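Hurunari Robotics Workshop: Bench Tips for Student Builders

Members are asked to observe the following when working on hobby robots at the Ollevby site.

Charging
Remove battery packs from the robot before charging. Packs are charged on the tiled shelf only and must be unplugged by 8 p.m.

Wiring
Cut motor leads 6 inches longer than the straight distance. Label both ends before routing.

Fasteners
Sort screws by length after each session. The Zilmont drawer unit has 28 compartments; return each size to its marked place.
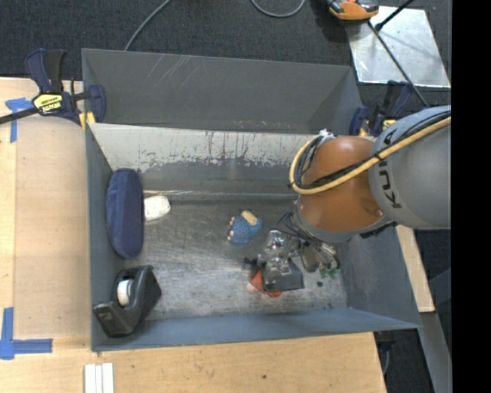 Gears
Wipe old grease from plastic gears with a dry cloth and apply a thin film of new grease. Petroleum products may crack some plastics. Check the label first.

Spare parts may be requested at the Fuentealba Street desk.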